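机器人操作技能示教　课程讲义

第四讲　手把手示教与遥操作示教

适用对象：自动化、机械电子工程专业三年级学生，以及选修本课的研究生
主讲：Keisha Marchetti
实验平台：Gatchalian 示教实验平台
修订日期：3月10日（星期二）

一、本讲的位置与要求

前三讲讨论了机械臂的运动学描述、关节空间与笛卡儿空间的轨迹规划，以及阻抗控制的基本形式。上述内容有一个共同前提，即任务目标已经由工程人员用坐标、速度和力的数值写明。本讲转向另一类问题：任务由人来演示，机械臂从演示中获取运动轨迹或控制策略。这类方法统称为示教学习，文献中亦称模仿学习或演示学习，各家用语不尽一致，本课统一使用“示教”一词。

学习本讲后，学生应能说明手把手示教与遥操作示教在数据来源、误差来源和适用任务上的差别，能够按照规程独立完成一次合格的演示采集，并能对采集所得的数据作出初步的质量判断。第五节的操作规程属于实验准入内容，未通过规程口试的学生不得上机。

二、基本概念

（一）演示

一次演示是指从初始状态到终止状态的一段连续记录。记录中至少包含时间戳、各关节角度、末端执行器位姿和夹爪开合量。视任务需要，还可包含关节力矩、腕部六维力以及一路或多路视频。本课所说的“一条演示”均指完整的一段，中途停顿后重新开始的，按两条处理。

（二）对应问题

人的手臂与机械臂在连杆长度、自由度和关节限位上均不相同。人能够自然完成的动作，机械臂未必可达；机械臂可达的位形，人也未必能够模仿。如何把演示者的动作转换为机械臂可以执行的动作，称为对应问题。手把手示教直接移动机械臂本体，所记录的就是机械臂自身的关节角，对应问题在采集阶段即已消除。遥操作示教则须通过映射关系处理，映射设计得是否合理，对演示质量有直接影响。

（三）状态与动作

在学习算法中，演示被整理为状态与动作的序列。状态可以是本体感知量，也可以是图像特征，或者二者兼有；动作可以取关节角增量、末端位姿增量或绝对位姿。选用增量时，模型对初始位置的变化较为宽容，但误差会沿时间累积；选用绝对位姿时，误差不易累积，但对标定精度的要求较高。学生在实验报告中必须写明所用的状态与动作定义，未写明者视为报告不完整。

三、手把手示教

手把手示教又称拖动示教或动觉示教。控制器对重力和摩擦进行补偿，演示者用手握住腕部或前臂，牵引机械臂完成任务，系统同步记录关节数据。

重力补偿的质量是拖动示教的首要条件。若负载参数填写不准，进入拖动模式后末端会缓慢下沉或上浮，演示者不得不持续用力予以抵消，轨迹中便会混入与任务无关的偏移。因此，更换夹爪或者加装线缆之后，必须重新辨识负载质量与质心位置。线缆的拖拽力随位形变化，难以用固定参数完全补偿，布线时应预留足够的弯曲余量，避免在腕部转动时绷紧。

拖动示教的长处在于直观。演示者能够直接感受到机械臂接近关节限位或奇异位形时的阻滞，从而自行调整路径。对于倒水、摆放餐具、插装零件等末端轨迹较短的任务，初学者经过较短时间的练习即可得到可用的数据。

其不足主要有三个方面。第一，演示者的手和身体往往进入相机视野，遮挡物体，图像数据与自主执行时的画面不一致。第二，双手牵引一条机械臂时，难以同时操作另一条，双臂协调任务较难实施。第三，演示者施加的外力与环境接触力叠加在一起，若仅依据关节力矩进行估计，两者不易分离。针对第三点，可在腕部与夹爪之间加装力传感器，并规定握持位置在传感器之上。

为减轻第一点的影响，常用的做法是先拖动、后回放。即第一遍由人牵引，仅记录关节轨迹；随后将物体恢复原位，由机械臂按所记轨迹自主执行，在回放过程中采集图像。此法要求物体复位准确，工作台面上应有可供参照的定位标记。

四、遥操作示教

遥操作示教中，演示者不接触执行任务的机械臂，通过输入设备发出指令。输入设备可以是示教器、空间鼠标、手持位姿追踪器、主从式主手，或者与从臂同构的小型主臂。

（一）示教器点动

示教器是工业现场最为常见的设备。操作者按键控制单轴或笛卡儿方向的运动，逐点记录位姿，再由控制器插补成轨迹。点动方式定位精确，便于检查，但动作不连续，速度信息并不反映人对任务的实际把握。本课将点动所得的路点用于标定和初始位姿设置，不作为学习用的连续演示。

（二）位姿追踪与空间鼠标

手持追踪器将手部位姿变化映射为末端位姿变化。映射通常采用增量形式，并设置离合键：按下时手部运动有效，松开时手可自由移回舒适位置。初学者常见的错误是在夹爪接近物体时松开离合键，使最后一段接近动作断成数截。建议在预抓取位置完成手部姿态调整，此后保持离合键按下，直至抓取结束。

空间鼠标输出的是速度指令，手松开后归零，安全性较好，但同时控制平移与旋转需要较多练习。可先锁定旋转，只作平移，熟悉之后再放开全部自由度。

（三）主从同构

主臂与从臂的关节结构一致时，可逐关节映射，对应关系最为清楚。启动前须使两臂姿态对齐，否则从臂在接通瞬间会产生较大的跳动。平台软件已设置对齐检查，偏差超过限值时拒绝接通，学生不得以修改限值的方式绕过该检查。

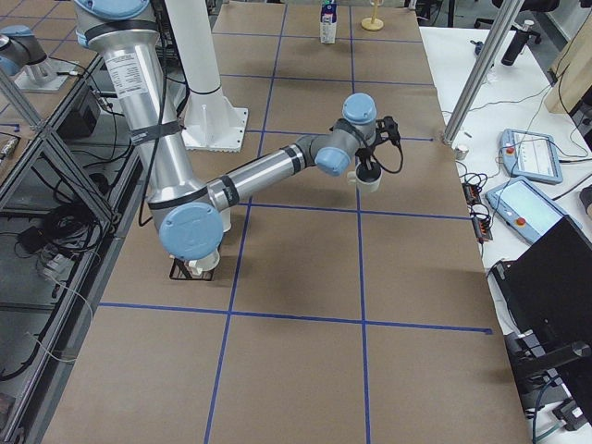
就任务选择而言，遥操作适合双臂协调、需要保持画面无遮挡以及环境不宜近身的情形；拖动示教适合单臂、短行程和接触感觉较为重要的情形。二者并无固定的优劣次序。在同一项目中，先以拖动方式确定大致路径，再以遥操作方式大量采集，也是较为常见的安排。

延迟是遥操作中须单独讨论的问题。从演示者动作到从臂响应，中间经过采样、滤波、通信和伺服等环节。若状态与动作的时间戳不对齐，模型学到的将是一个带有固定滞后的策略，执行时表现为抓取过早或过晚。采集程序应统一使用主机时钟，图像时间戳取曝光时刻，不取写盘时刻。Ukedlow 采集软件的默认设置已按此处理，但外接相机须由学生自行核对。

五、操作规程

以下各条适用于本课全部上机实验。

1. 上机须两人一组，一人操作，一人监护。监护人全程位于急停按钮可及之处，不得兼做记录。

2. 上电前检查工作区内有无与任务无关的物品，检查线缆是否可能被臂体夹住或拉扯。

3. 核对当前负载参数与所装夹爪是否一致。不一致时由指导教师修改，学生不得自行改动。

4. 首次运行一律使用低速模式，沿预定路径空走一遍，确认无碰撞后再放置物体。

5. 进入拖动模式前，操作者应先扶住腕部，再由监护人确认切换。不得在无人扶持时切换。

6. 遥操作期间，任何人不得进入从臂工作范围。需要调整物体时，先暂停运动，由操作者口头报告“已暂停”，监护人复述后方可伸手。

7. 出现异常声响、抖动或轨迹明显偏离时，立即按下急停，保留现场，不得先行复位。

8. 实验结束后，将机械臂移回停放位姿，松开夹爪，断开使能，最后关闭电源，并填写使用登记。

六、采集一条合格演示的步骤

以“抓取杯子并放到指定格内”为例说明。本例任务简单，但包含接近、抓取、提起、移动、下放和松开六个阶段，足以暴露采集中的多数问题。

（一）确定初始条件的范围

开始采集前，应书面规定杯子可以出现的区域、朝向以及机械臂的初始位姿范围。若所有演示均从同一位置开始，模型容易记住轨迹本身，杯子稍有移动即告失败。以胶带等在台面上划分格子，有助于把初始位置分布得均匀，也便于在报告中说明覆盖情况。变化范围应逐步扩大，先改变位置，再改变朝向，最后加入其他物体。

（二）确定抓取方式

有把手的杯子可以夹持杯身，也可以夹持杯沿或把手。一组数据内应保持一种方式。若两种方式混用而状态中又没有可供区分的信息，对动作取均值的模型可能输出介于两者之间的姿态，结果两种抓法均不能完成。确需保留多种方式时，应改用能够表达多峰分布的策略模型，并在数据中加注标签。

（三）执行演示

动作应平稳、连续，避免无意义的停顿。停顿在数据中表现为大量状态近似而动作为零的样本，训练所得的策略可能在同一位置停滞不前。操作者应在开始记录前想清楚全部步骤；若中途犹豫时间较长，应放弃本条，重新采集。

接近阶段速度应放缓，夹爪中心与杯身对准后再下降。夹爪闭合后，应确认夹持稳固再提起。移动时保持杯口朝上，高度以能够越过台面上的障碍为准，不宜过高。下放时，在杯底接近台面处减速，接触后再松开夹爪，随后沿夹爪张开后的无碰撞方向退出。

（四）即时标注

每条演示结束后，立即由监护人暂停运动并确认安全，再由操作者标注成功、失败或作废。成功的判据须在采集前写定，例如杯底完全落入目标格内，且杯子保持直立。失败的演示应予保留，另行存放，可用于后续训练失败检测器；作废仅限于设备故障、记录中断或规程性中止。

（五）恢复与纠正演示

仅有顺利完成的演示时，模型没有见过偏离后的状态，一旦产生小的偏差便无法返回，此即分布偏移问题。解决办法之一是有意从略微偏离的位置开始，演示如何纠正。另一办法是让策略自主执行，在即将失败时由人接管，并将接管后的一段记录为新的演示。后一办法所得数据针对性较强，但接管时机因人而异，同组成员应事先统一标准。

七、数据整理与质量检查

本学期的示例数据集由 Flillport 教学组整理，共有演示152条，其中40条留作验证，其余用于训练。学生应以此数据集熟悉下列检查步骤，再处理自己采集的数据。

第一步，检查完整性。逐条核对时间戳是否单调，图像与关节数据的起止时刻是否一致，有无丢帧。丢帧集中于某一时段的，应查明原因，不得以插值掩盖。

第二步，检查物理合理性。绘制各关节的角度、速度曲线，速度突变处应有相应的事件可以解释，例如接触或夹爪闭合。没有对应事件的突变，多为通信中断后的补发所致。

第三步，检查一致性。将多条演示按阶段对齐后叠绘末端轨迹。阶段划分可依据夹爪开合量和末端高度。轨迹应在抓取点和放置点附近收拢，在中间的自由移动段允许有较大分散。若抓取点附近仍然分散，通常说明坐标标定有误，或抓取方式未能统一。

第四步，回放检验。从成功演示中抽取若干条，恢复初始布置后按原轨迹回放。回放不能完成任务的演示，其记录本身即存在问题，不应进入训练集。示例数据集中编号1249的一条即属此类，关节曲线表面平滑，回放时夹爪却提前闭合，请各组在课前找出原因，并在课上说明。

数据的拆分须按条进行，不得按帧进行。同一条演示的相邻帧高度相似，若分别落入训练集与验证集，验证误差将明显偏低，不能反映策略的实际表现。若同一布置下连续采集了多条，亦应将其整体划入同一集合。

八、从演示到策略

行为克隆是最直接的方法，即以监督学习的方式拟合状态到动作的映射。其实现简便，训练稳定，适合作为基线。主要问题在于误差累积，前文所述的纠正演示与人工接管均为缓解措施。预测未来一小段动作序列而非单步动作，也能够减轻抖动，并在一定程度上跨过演示中的短暂停顿。

动态运动基元适用于样本较少的场合。该方法将轨迹表示为一个稳定的弹簧阻尼系统与一个可学习的强迫项之和，起点和终点可以改变，轨迹形状大体保持。对于本讲的放杯任务，一条质量良好的拖动演示即可得到可推广至邻近格位的运动基元，但该方法本身不处理图像输入，杯子位置须由另外的感知模块给出。

高斯混合模型与高斯混合回归介于两者之间，可由多条演示估计各时刻的均值与协方差。协方差较小处表示任务要求严格，控制器可相应提高刚度；协方差较大处则可放松，给避障或人机接触留出余地。此处与第三讲的阻抗控制相衔接，请学生复习有关内容。

无论采用何种方法，评价均应以实际执行的成功率为主，训练误差只作参考。测试时的初始布置须事先确定并记录，不得在看到策略表现之后再行挑选。每种布置的尝试次数应当相同，人工干预一次即计为失败。

九、常见问题

问题之一，拖动时手感沉重。先检查负载参数，再检查是否误入低速限制模式。不得以加大推力的方式勉强完成。

问题之二，遥操作时末端方向与手部方向不一致。多为基坐标系与操作者朝向未对应所致。应在软件中设置操作者朝向，不宜依靠练习去适应错误的映射。

问题之三，策略在训练位置表现良好，移至相邻格即失败。首先统计训练数据的位置覆盖，其次检查动作定义是否使用了绝对位姿，而状态中却缺少物体位置信息。

问题之四，夹爪反复开合。常见于将夹爪开合量作为连续量回归、而演示中闭合时刻不一致的情况。可改为二值分类，并对输出作短时保持。

十、实验安排与作业

实验四在 Rirkisville 实验楼进行，每组须以拖动和遥操作两种方式完成同一放杯任务，每种方式提交成功演示15条。两种方式的初始布置须一一对应，以便比较。

实验报告应包括下列内容：任务定义与成功判据；初始布置分布图；两种方式的末端轨迹叠绘图；每种方式的平均用时与失败情况；对两种方式差异的分析。分析部分须引用本组数据，仅复述讲义内容者不予计分。

思考题如下。

1. 若杯中盛有液体，成功判据应如何修改，记录中需要增加哪些量？

2. 主臂与从臂尺寸不同而关节结构相同，逐关节映射与末端映射各有何后果？试以前臂长度比为参数进行讨论。

3. 设演示中动作相对于图像存在固定滞后，试给出一种仅利用已有数据估计该滞后的方法。

4. 两名操作者习惯不同，一人先抬高再平移，一人沿斜线直达。合并两人的数据训练行为克隆策略，可能出现何种结果，应如何处理？

报告与数据一并提交，数据目录按组号命名，目录内附说明文件，列明采集人、监护人、所用输入设备和负载参数版本。补做实验统一安排在5月，须提前向主讲教师书面申请。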